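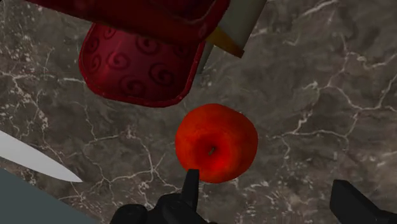 From: Yesenia Muñoz
To: heto-users
Date: 8th May
Subject: Re: [heto-users] wrist stalls at the same spot on every apple pick

Hi Dušan, hi all,

Oh boy, do I know this one! I lost most of a week to it in the marble kitchen, so let me save you some of that. Your message first, for people who joined since:

> Dušan Charvát wrote:
> We moved from Heto's plain table to the kitchen set and now our
> apple pick fails a lot. The arm comes down over the fruit, one
> finger gets right up to the skin, and then the wrist just locks
> and the episode times out. No error, nothing in the log except
> "contact limit". We ran 387 episodes overnight and 80 of them
> ended like that. Same policy was fine on the plain table. Is it
> the friction on the counter? I already tried two values and it
> made no difference I could see.

I don't think it's friction, and I'd put those values back before you forget what they were (ask me how I know). What got us was the collision shape on the apple. The one you see is nice and lumpy, with the little dip for the stem, but the one the physics uses is a hull that was made for the old table set and then scaled up with everything else. So the finger tip hits "apple" a bit before it reaches the apple. If you're coming in off center, with one finger close and the other still way out over the counter, all that force lands on one side and the guard trips.

Two things to try, in this order:

1. Turn on the hull overlay and step through one of your bad episodes slowly. If the finger is already inside the hull when it stalls, you've got our bug.

2. Rebuild the hull from the visible mesh. Talukder's script does it fine, just don't let it merge the stem, or you get a spike on top that causes a whole new kind of stall.

After the rebuild we ran 267 episodes and got one timeout, and that one was a bad spawn with the apple halfway into the knife.

Now for the part that bugs me more. Please do NOT raise the contact limit to make it go away! Somebody here did that back when we were chasing this, it looked great in sim, and the same config went over to the real arm on the Gullent bench. It squashed the fruit and bent a finger mount before anyone hit the stop. We keep the limit at 40 in both places now and it's locked in the config.

Can you send me the seed for one of the bad runs? I'd like to see if it fails on our build too.

Yesenia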